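From: Dennis Langat
To: veler-data list
Subject: Re: [veler-data] Object set for the plate task, and which episodes to keep

Hello all,

I looked again at the plate task this morning, before the training run is started. The views below are from the two kinds of camera we record, first wrist, then head.

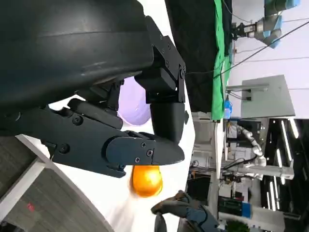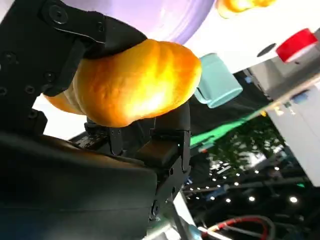

Wrist views above, head view next.
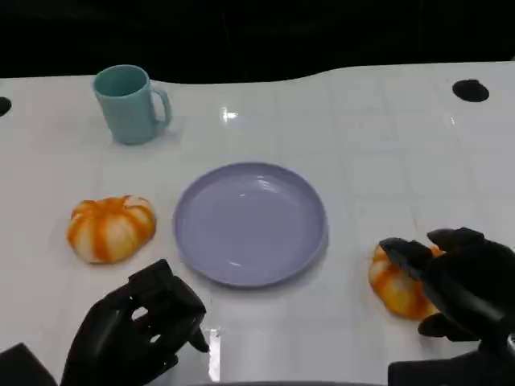 We have now 930 episodes of this task on the Veler server. I watched 24 of them from beginning to end, with all the camera streams side by side, and I want to answer the question from Tesfamariam, which I quote here:

> On the June call we said that an episode is thrown away when the
> fingers cover the object in the head camera for a long time. I do
> not agree fully. If we do this, we lose many good grasps from
> above, and the policy will learn only from the easy ones. Can
> somebody check how the wrist streams look in these episodes?
>
> Also, please decide about the start position of the left hand.
> In the Stotby recordings it is always in the same place.

To the first point: I think Tesfamariam is right, and I would like to change the rule. In the episodes I watched, the wrist stream was most useful exactly when the head stream was poor. The new rule would be that we keep the episode if the object can be followed in at least one stream. I will write a small script for this, but I need somebody to check my labels, as I am sometimes too generous.

There is one difficulty. The wrist images become blurred when the operator moves fast. In 11 of the episodes I watched, I could not say in which frame the contact begins. For these I put the label "unclear" and did not guess. Please do the same, and please do not delete them.

To the second point: we should vary the start position. When the idle hand is always in one place, the model can take it as a signal for the phase of the task, and we had this problem already with the Gandard data. I propose that the operator changes the start pose of both hands after every 2 episodes. It costs a little time but it is not difficult.

Other small things:

- The mug is a distractor in this task. Please write in the notes when it was moved between episodes.
- Failed grasps are to be kept, with the fail flag. Some operators still stop the recording and begin again.
- The name of the task must be the same in all files. I found three spellings and have corrected them.

If there is no objection to the new rule, I will apply it to the full set tonight and send the list of changed episodes tomorrow.

With best regards,
Dennis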